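Keep the Old Cabinet, Please

By Samran Kaewkla

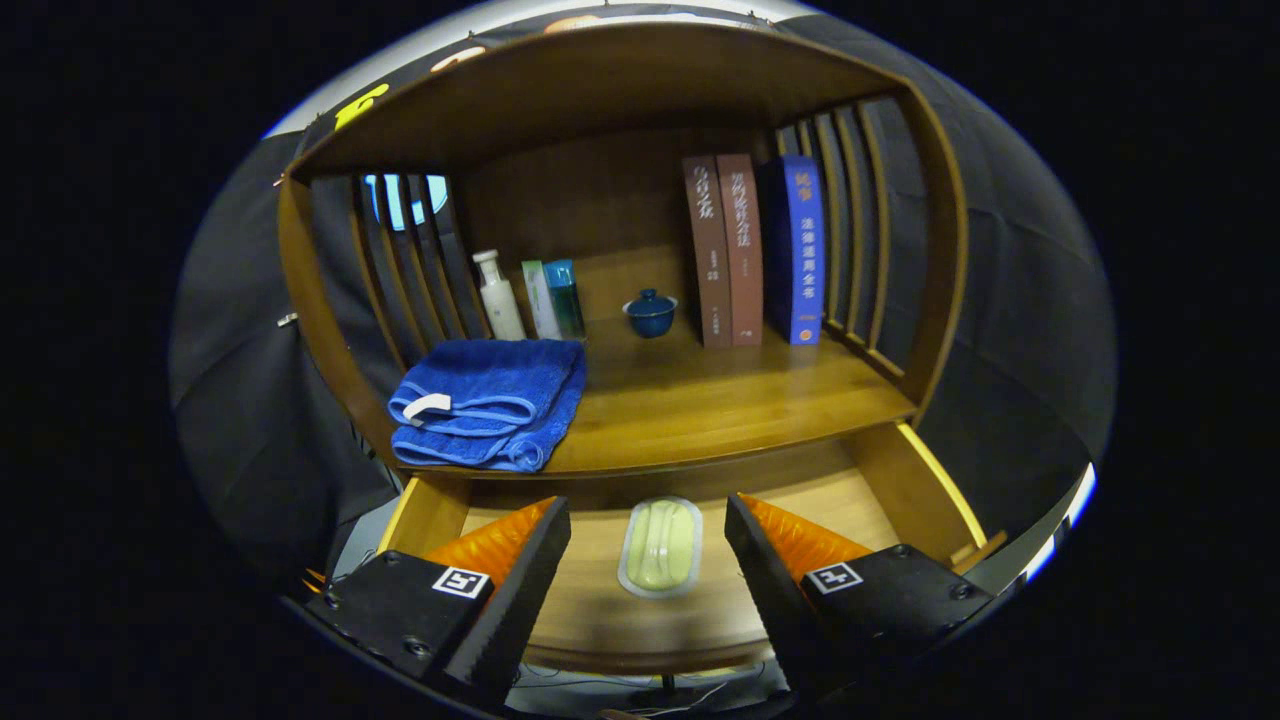 A wooden cabinet with its drawer pulled out.

When I moved to Renside I had one suitcase and no furniture. My neighbors told me to go to the big store outside town, where a desk costs less than a good dinner. I went, and I bought the desk. In May of the next year one leg broke, and the repair shop on Hindbridge Road did not want to touch it. The man said that the board was only pressed dust and could not hold a new screw.

I think we pay too much for cheap furniture. My desk cost 1000 baht and lived for one year. My aunt paid 3000 for her writing table, and she has used it longer than I have been alive. She has changed the handles 3 times. The table does not look new, and she does not want it to look new.

Some readers will answer that a young family cannot pay for solid wood. I accept this. I could not pay for it either. But secondhand shops are full of strong pieces which people sell for very little when they move to a smaller apartment. Last winter I found a chair for 270, and it needed only glue and one free evening.

What I would like from our town is simple. Let us have one room where people can bring a broken drawer and borrow a clamp for an hour. Wiriya, the next town, already has such a room behind its library. The tools are old, the light is poor, and every time I visit I must wait for a place at the bench.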